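Section 4. Setting up the Hakden for shared shopping lists

Do section 3 first (wifi, household name, PIN). If the top light is still amber you're not done with section 3.

4.1 Before you start

Have handy:
the Hakden base and its power brick
the phone that was used in section 3, not a different one
the household PIN
a pen, for the sticker on the bottom

Takes a while the first time as it pulls down the product list. Leave it plugged in. Don't start this on battery.

CAUTION: Only use the supplied brick. Phone chargers will light it up but the printer won't get enough power and you'll get half a label.

4.2 Make the first list

1. Open the app, tap Lists, then the plus sign.
2. Give it a name. Short is better, the base screen only shows the first bit. "Groceries" fits. "Groceries for the cottage" doesn't.
3. Pick a colour. Doesn't matter which. You can change it later, can't change the name without making a new list.
4. Tap Save. Wait for the beep from the base.
5. No beep? Pull down on the screen to refresh. Still nothing, see 4.7.

Note: each household can hold 31 lists. Archived ones count towards that. Delete, don't archive, if you're getting close.

4.3 Adding people

1. Lists, tap the name of the list, then People.
2. Type their name as you want it on the labels. Accents are fine now. Tươi Văn prints properly as of the February update, older bases drop the marks and print Tuoi Van.
3. Choose Can edit or Can tick off. Kids usually get Can tick off.
4. They get a code by text. Code is good for 2 hours. After that send a new one.

Note: removing a person does not remove what they added. You have to do that by hand, sorry.

4.4 Adding items

Three ways. Type it, say it, or scan the barcode.

Typing: start with the plain word, then the kind. "Apples, red" sorts under A. "Red apples" sorts under R and you'll never find it. Loose fruit has no barcode so you'll be typing those anyway.

Saying: hold the side button untill the light goes white, then speak. One item per press. It does not understand "and".

Scanning: hold the pack a hand's width from the window on the front. Shiny wrappers are slow, flatten the label with your thumb and tilt it a little. Curved bottles, turn slowly. If it reads the wrong thing hit Undo right away, Undo only goes back one.

When you're scanning a pile of stuff in one go, spread it out on a bare table first and work across it from one side.

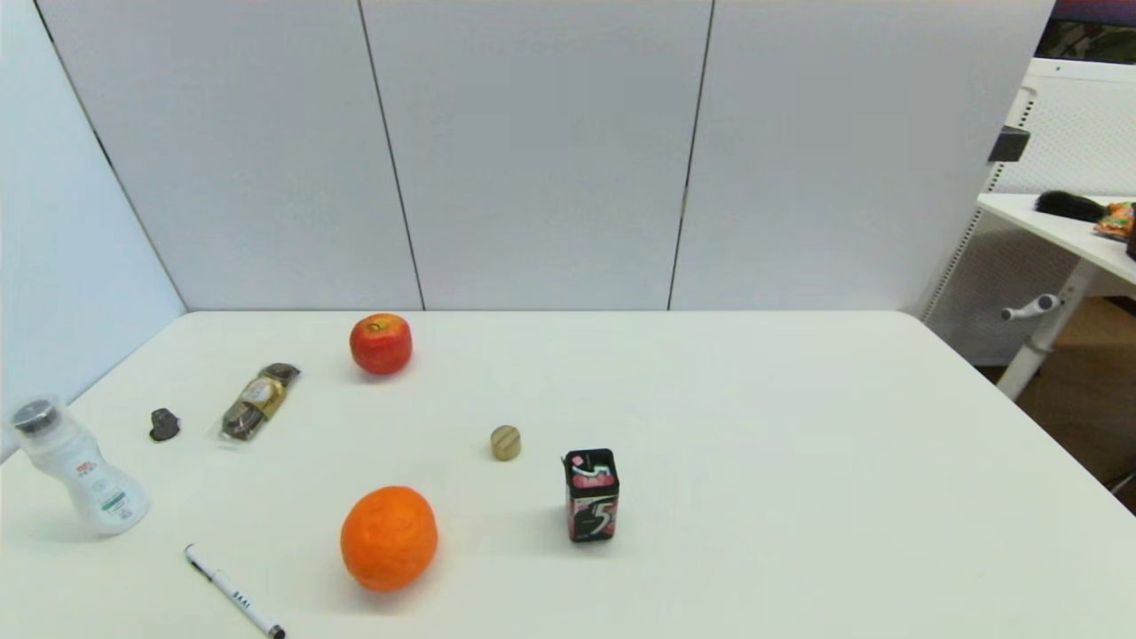 4.5 Aisle order

1. Open the list, tap the menu, tap Sort by aisle.
2. Choose your store. If yours isn't there pick Blank store.
3. Drag the headings into the order you walk them. Produce first for most places, but not all.
4. Put Frozen last.
5. Tap Save order. Going back without saving loses the lot, no warning.

Anything the app doesn't recognize lands in Other, at the bottom. Drag it to the right heading once and it'll remember.

Note: a Blank store can hold up to 500 items. Past that it stops sorting but keeps adding.

4.6 Printing a list

Needs the Drullby roll (sold seperately). Wovham rolls are the same width but the core is too big, they jam.

1. Lift the lid. Drop in the roll, paper coming off the bottom, not the top.
2. Pull a finger's length out past the cutter. Close the lid till it clicks both sides.
3. In the app tap Print. Ticked items don't print.

CAUTION: The cutter is sharp. Unplug before clearing a jam.

4.7 If it goes wrong

Screen says 219: base can't reach the phone. Turn the phone's Bluetooth off and on, try again.

List shows on the phone but not the base: wrong household. Check the name under Settings.

Items coming up twice: two people added the same thing while offline. Tap Merge.

Printed page is blank: roll is in upside down. See 4.6 step 1.

Still stuck, email support, attention Mayuree Somboon, with the number off the bottom sticker. Copy it down before you mount the base to the wall.

Next: Section 5, wall mounting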